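Tanasarn Movie Discs: Frequently Asked Questions

Updated Mar 19, 2025

What does Tanasarn sell?
New and used movies on Blu-ray and DVD, plus a small number of TV box sets. Most of our stock is family films, animation and older studio titles. We do not sell digital codes on their own.

Will your discs play on my machine?
Every listing shows the region code under the title. Players sold in the United States are Region A for Blu-ray and Region 1 for DVD. A Blu-ray will not play in a DVD player. If a set comes with both formats, the listing says "combo."

How do you grade used discs?
We use two grades. "Clean" means no marks that we can see under a desk lamp. "Played" means light marks on the disc, but it ran in our test player without skipping. Cases may have sticker residue. Slipcovers are included only if the listing mentions one.

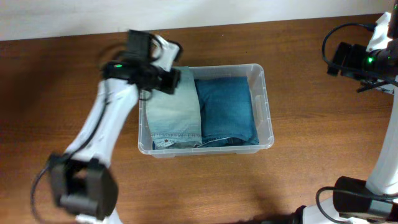
Do used copies include the bonus features?
Yes, if they are on the disc. Commentary tracks, deleted scenes and short films stay with it. Paper inserts are sometimes missing, and old digital codes should be treated as expired.

How long does shipping take?
Orders leave our Judetti warehouse within 2 business days. Standard delivery takes up to 6 business days after that.

Can I return a movie?
Unopened discs can be returned within 30 days. Opened discs can be exchanged for the same title if they skip or freeze. Please try the disc in a second player first if you have one, and check that your player's software is up to date.

Do you buy collections?
Yes, with a minimum of 20 discs. Send us a list of titles and formats before you mail anything. We do not take rental copies, burned discs or discs without cases.

What is the Ikevov label?
Ikevov is our own line of replacement cases. They come in blue for Blu-ray and black for DVD, and are sold separately.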